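**Women's league: roster minimum and overtime rule**

**keson_wbb_office**
Teams are reminded that the roster minimum for the coming season is nine players. Forms are due before the end of September. Keson finished last season at .500 and will carry 11 players. The league also proposes one overtime period, followed by a shootout from the free throw line.

**andex_bench**
Andex objects to the second item. A game tied after 40 minutes should be settled by play, and our win over Trujillo took two overtimes.

**trujillo_hoops**
Trujillo supports the proposal. That game ended at 10:20 p.m. with four players fouled out between the two teams. Attendance was 217 at tipoff and far lower at the finish.

**andex_bench**
Attendance is not grounds for changing a rule. Foul trouble is part of the game – benches exist for that purpose.

**vundum_scorer**
Vundum has no position on overtime. We do ask that the roster minimum be waived for exhibition games, as several of our players arrive late from fall sports.
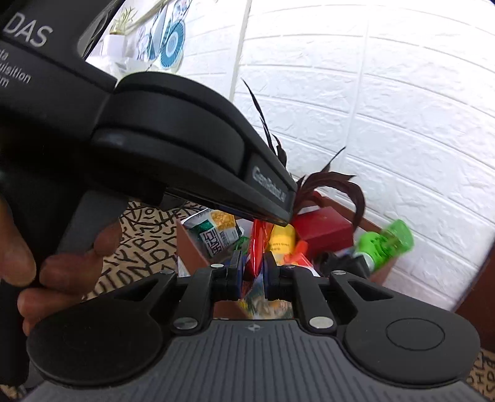

*Hand-held gripper with GenRobot.AI logo*

**keson_wbb_office**
The waiver for exhibitions is acceptable to Keson. Please submit it in writing with the roster form.

**trujillo_hoops**
Seconded. On overtime, we would accept two periods as a compromise.

**andex_bench**
Andex will vote against any limit.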